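3.2 Materials and sheet placement

The survey in Section 2 showed that most customers who call a help line still have the printed instructions in the house. What they lack is a clear idea of where the instructions went after the parcel was opened. We therefore treated the position of the sheet as the main variable and kept its wording the same in all conditions.

Parcels were sent to households that had ordered a small lamp kit from Arnari, a mail-order seller. In the first condition the sheet lay on top of the contents. In the second it was placed under them, flat against the bottom of the box. In the third it was folded into the pouch with the receipt. All sheets were printed on 80 gsm paper by Stedska, in one print run, and the text was 262 words long in every version. An open mailer box with a sheet in its tray can be seen in Figure 2(b).

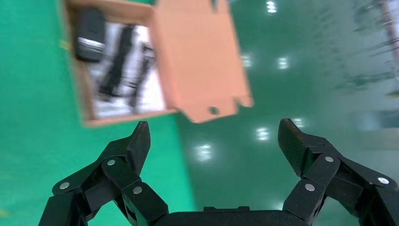
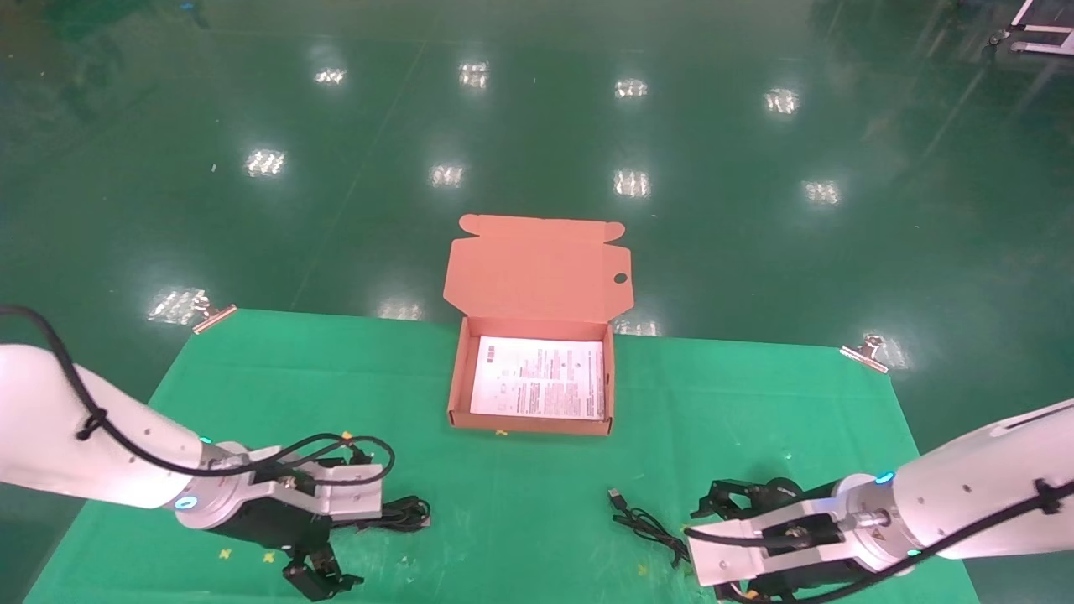
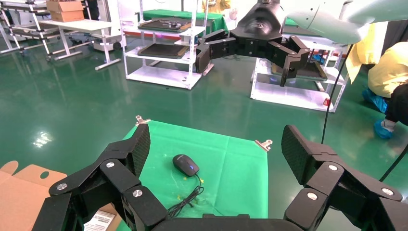

Figure 2. (a) Open cardboard box, green floor. (b) Open mailer box with printed sheet. (c) Green cloth on the work surface.

Each household received a reply card with five questions. The first asked whether the sheet had been noticed, the second whether it had been read in full, in part or not at all. The other three dealt with assembly time, leftover parts and whether the sheet had been kept. Cards came back for 3,852 parcels. Cards with a blank first question were left out of the placement analysis but kept for the analysis of assembly time.

Reading was scored from 0 to 100, using the household's own account together with a short recall item written by Ní Chonaill for an earlier study of medicine leaflets. The item asks for one safety warning and one step in the order of assembly. A partial answer received half the points. Two coders scored every card separately, and a third settled the cases in which they differed.

We did not vary the size of the type. Naqvi found that larger type raised reading among older customers, and a second variable of that kind would have made the groups too small to compare – this was clear from the pilot in September. Language was also held constant. Households that had asked Arnari for a sheet in a language other than English were sent their parcels in the usual way and took no part in the study.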